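Skip to ticket history

We use cookies to remember your login and your search filters. Accept / Manage settings

Category: Catalog records > Manuscripts > Display and search

Ticket 291: Letters bound with booklists not found under the writer's name
Status: Resolved, one item left open
Reported by: Reading room, Jistedham
Assigned to: Bendik Skjelbred
Collection affected: Nygård papers

REPORT

A reader asked for a letter from the Nygård papers that she had seen cited in a printed article. She had the writer's name and the shelfmark. Searching the name gave no results. Searching the shelfmark brought up the volume, but the record was titled only "Booklist" and the letter was not mentioned in the title or in the short description.

We brought up the volume and the letter is there, on the leaf after the list. It is signed. Please check why the name search fails. The old card for this item does give the name, so the information was with us at some point.

The same thing may have happened with other volumes. Two staff here remember finding letters in this collection that the online catalog does not seem to know about.

FIRST REPLY

Confirmed. The name search returns nothing on the public side. On the staff side it returns one result, but the result is a part record with no parent, so it does not display to readers.

Background for anyone reading this later. The Nygård papers were cataloged on cards and then keyed into the old Welbridge database. In Welbridge each volume had one main entry and any number of part entries, one for each text in the volume. When we moved to Lodier, the main entries became volume records and the part entries were supposed to become part records attached to them. A part record only shows to the public when it has a parent.

So the letter was moved over. It is simply not attached to anything.

I will look at why.

NOTES, FIRST PASS

Exported the volume record and the loose part record and compared them with the Welbridge export.

In Welbridge the link between a volume and its parts was the shelfmark, typed by hand in both places. For this item the volume has "Nyg. 8" and the part has "Nyg 8", without the period. Lodier treats those as different strings. The import found no volume called "Nyg 8" and left the part without a parent. It wrote a line in the import log and carried on.

I have the import log from December. There are 2,000 lines in it, and then it stops. That is the size limit for the log and not the end of the import, so the log can't be used as a full list of failures. I should have noticed this when the import was signed off.

Attached the part record by hand to check the idea. After the overnight reindex the letter came up under the writer's name on the public side. The volume title still says "Booklist", but the part now displays under it with the leaf number and the first words of the text.

REPLY FROM READING ROOM

Thank you. The name search now works for us. The reader has been told.

Can you say how many others there are? We have a visiting class coming who will be using this collection and would like to know which volumes to be careful with.

NOTES, SECOND PASS

Wrote a staff-side query for part records with an empty parent field, limited to the Nygård prefix. The query is saved under "Nyg orphans" in the shared folder.

Most of the results are the missing period. Others have a lowercase n, or a space at the end of the shelfmark, which you can't see on screen. A few have the old shelfmark from before the collection was renumbered. Those need someone to look at the volume, as the old and new numbers do not match up in any regular way.

For the period, the case and the stray spaces I ran a cleanup on a copy of the data in the test system. The cleanup strips spaces from both ends, sets the prefix to "Nyg." and tries the match again. It does not touch the leaf number or the transcription.

One problem came up in the test. Where two texts start on the same leaf, such as a list ending halfway down and a letter starting under it, the matched parts were put in alphabetical order by title and not in the order they stand in the volume. A letter on f. 2 verso then displayed before the list on f. 1. Fixed by sorting on the leaf field first and on the Welbridge sequence number second. Titles are no longer used for sorting.

Ran it again on the test system and compared the results against the cards for one drawer. No wrong matches.

NOTES, THIRD PASS

Ran the cleanup on the live system after closing. Reindex finished before opening on 15th June.

The public search now finds letters, receipts and loan notes under the names of the people who wrote them. Checked with names taken from the cards, including some with more than one spelling. Spelling variants are still a matter for the name file and are outside this ticket. 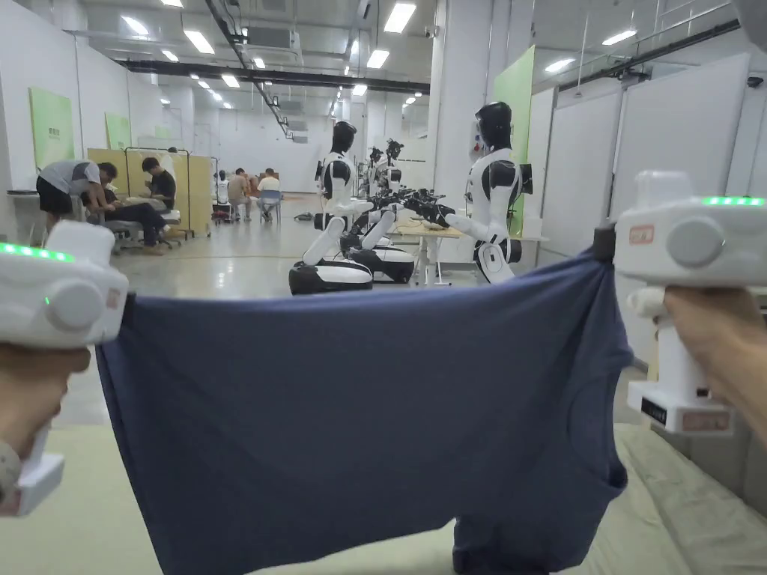
Seven part records did not match and are still without a parent. All of them carry old shelfmarks. I have added them to a list in the shared folder with the text of the old entry beside each one, so that the reading room can compare them with the volumes. Please write the current shelfmark in the last column and leave the rest as it is.

Two requests for the people doing this:

-- If the old entry says "letter, unsigned" and the leaf has a name on it, leave the entry alone and put a note in the list. The description should be changed by the manuscripts desk.

-- If a volume has a leaf that isn't in any entry, open a new ticket. Don't add it here.

REPLY FROM READING ROOM

Four of the seven are done and in the list. For two others the volume is away at the conservation studio and we can't check until it is back. Both are in the same volume.

The last one gives a shelfmark that was never used as far as we can tell. The entry reads "Letter to the congregation, on a dowry; booklist on the back." We have nothing that fits. It could be a typing mistake, or it could be a leaf that was moved when the papers were rebound.

Also, the volume titles. Can "Booklist" be changed to "Booklist and letter" where there is a letter? Readers look at the title first and many of them do not open the record.

REPLY

Attached the four. They will display after the next reindex.

On the titles: they can be changed, but I would not do it with a script. Some of the volumes have a single letter and some have a dozen short notes on scraps, and the person who knows the texts should decide what goes in the title. I have asked the manuscripts desk and they will take it as their own job. In the meantime the short description now shows the words "Contains other texts" for any volume with more than one part. That is a display setting in Lodier and can be switched off again once the titles are done.

On the shelfmark that was never used: I looked in the Welbridge export. The entry was keyed between two others that are both in the second box of loose leaves. It may be worth looking there. I have marked the record as "location to be checked" so that it shows on the staff side with a flag and stays off the public side.

FOR NEXT TIME

Import jobs should match on the cleaned shelfmark and not the typed one. The cleanup is now a step in the import template, before matching.

The log limit has been raised, and the job now writes a count of unmatched parts at the end whether or not the log is full. If the count isn't zero, the job is marked "finished with errors" and someone has to close it by hand.

The other collections that came from Welbridge have not been checked. The same query will work if the prefix is changed. A separate ticket is open for that.

STATUS

Name search: fixed.
Order of parts within a volume: fixed.
Volume at conservation: waiting, two parts.
Unplaced dowry letter: open, with the reading room.

Related tickets
Leaf numbers with "verso" cut short in the results list
Hebrew titles display left to right in the printed call slip
Renumbered shelfmarks: where to find the old table
Part records show to staff but not to readers
Date range filter leaves out undated letters

Get a monthly summary of catalog fixes by email. You can unsubscribe at any time.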